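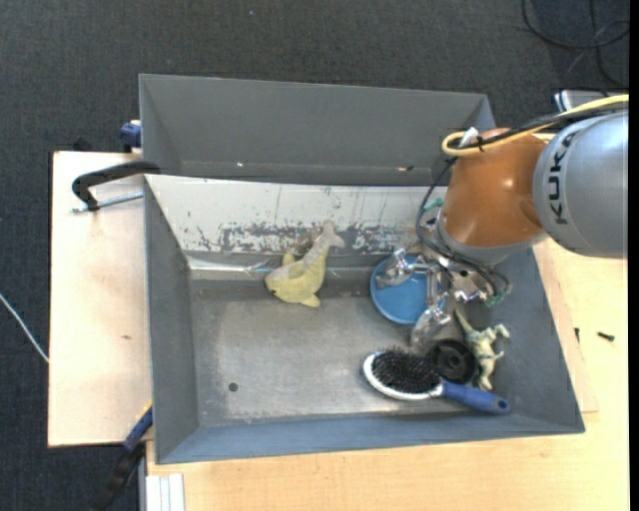
**Notebook 3, Bin Picking Project (Student Team, Wudton Laboratory)**
**Entry date:** 16 August 2022
**Entered by:** Sekar Pangaribuan
**Station:** Cell 2, two-bin table

### Purpose of the session

The session continued the transfer trials required for the second project milestone. The team is to show that the arm can pick mixed household objects and toys from one bin and place them in the other without a person choosing the object. The object list for this stage was agreed with the course staff at the start of August and has not been changed.

The front bin was the source bin for the morning. The rear bin was the receiving bin. The direction was reversed after the midday check, as set out in the trial plan.

### Setup

The following points were checked before power was applied to the arm:

- Both bins clamped to the table panels. The clamp at the near left corner had worked loose by a quarter turn and was tightened.
- Cable bundle along the top of the arm free to move through the full wrist range. The air hoses were checked at the same time and did not rub on the flange.
- Clear fingertips seated and screws marked. The left fingertip was removed and refitted once, as the first fitting was slightly twisted.
- Emergency stop tested from both positions.
- Work area limits loaded from the saved file. No edits were made to the limits.

The Flomovo scheduler was restarted after the limits were loaded. It reported the correct tool on the second attempt. The first attempt reported the tool from the previous class, and the cause is the old tool file still present in the shared folder. That file should be moved by whoever next has write access.

### Object set

Set B was used, in part. The objects recorded for the first block were the yellow plush sea animal, the blue dish, the hairbrush with the blue handle, the black wheel and the small dinosaur. The remaining members of Set B were kept on the shelf until the second block.

Members of the team are reminded that the plush is entered in the log as "plush, yellow" and not under a species name. Three different species appear in the log at present and the search tool treats them as three different objects.

### Trials, first block

The grasp planner was the Morix build dated from last week, with the collision margin left at the default. Planned length of the block was 500 attempts, to be stopped early if the same fault occurred on three attempts in a row. The block was completed.

Of these attempts, 66 were marked as failures by the sensor check. I reviewed the failure clips in order and sorted them by hand. Notes by object follow.

**Plush, yellow.** Few failures. The fingers close on the body well and the object deforms enough to hold. When the tail is up against the bin wall, the planner prefers the head end, and the approach is then slower than it needs to be. No change is proposed at present.

**Dish.** The rim can be held when one fingertip passes over it and the other stays outside. The planner does not always find this grasp. On several attempts it tried to span the full width, which the gripper cannot do, and the attempt ended with the fingers resting on the rim. The width limit in the planner should be compared with the measured opening of the gripper with the present fingertips fitted.

**Hairbrush.** This object gives the most trouble. The depth reading over the bristles is poor and the planner treats the bristles as a solid surface at the wrong height. Grasps on the handle are reliable. Grasps on the head are not. Where the brush lies close to other objects, as it did at several points in the block, the handle grasp is often rejected for collision and the head grasp is chosen in its place.

**Wheel.** Acceptable when flat on the floor of the bin. It was pulled along by the brush on two occasions and the log counted both as a successful pick of the wheel. These two entries have been corrected by hand and marked with my initials.

**Dinosaur.** Legs and tail both give usable grasps. One was held by the tail and turned in the fingers during the move, and it was still delivered to the rear bin. Counted as a success under the present rules.

### Matters arising from the bin

The painted rear wall of the front bin is worn, and the peeling band continues to affect the depth data. The Lumenta lighting was lowered by one step for the second half of the block. The reflection along the base of the wall became weaker in the depth view, and the number of false objects reported near that wall went down. I did not measure this properly. It should be repeated with fixed object positions before anyone relies on it.

The question of repainting was raised again. My view is that the bins should be left as they are until the milestone has been passed, so that the data before and after can be compared. The matter is to be put to the supervisor at the next review.

### Midday check

The arm was parked and the cell opened. The fingertips were inspected under the bench lamp. Fine scratches are present on the inner face of both. There is no cracking at the mounting holes.

Two small screws had been left on the tabletop to the right of the front bin. All fasteners are to be returned to the tray before the cell is closed. This applies to both teams sharing the station.

### Trials, second block

The direction was reversed and the rest of Set B was added. The block was ended early when the scheduler lost its connection to the planner. The attempts made before the fault are valid and have been kept. The connection was restored by restarting both programs in the order given on the wall card, planner first.

### Running totals

| Item | Count |
|---|---|
| Attempts logged with the present fingertips | 1,066 |
| Attempts logged since the start of the project | 3,826 |

The totals include both blocks from this session. They do not include the manual jogging tests made in the first week, which were logged under a separate name and should stay there.

### Actions

1. Move the old tool file out of the shared folder. *Open.*
2. Compare the planner's width limit with the measured gripper opening. *Pangaribuan, before the next session.*
3. Prepare a mask or height correction for the brush head. The two members working on perception have asked for twenty clips of failed head grasps, and these have been copied to the project drive.
4. Repeat the lighting test with fixed positions, at three lighting levels, with the bin empty for the first pass.
5. Merge the plush entries in the log under one name. Keep a copy of the log as it stands.
6. Review the success rule for objects dragged by another object. The rule as written looks only at the final weight in the receiving bin.

### Close of session

Arm returned to the park position, air supply closed, controller left on at the request of the evening class. Set B was returned to its shelf, apart from the brush, which is with the perception pair for scanning. The spare set of fingertips is in the second drawer, in the bag marked with the station number, and one of the four screws in that bag has a damaged head.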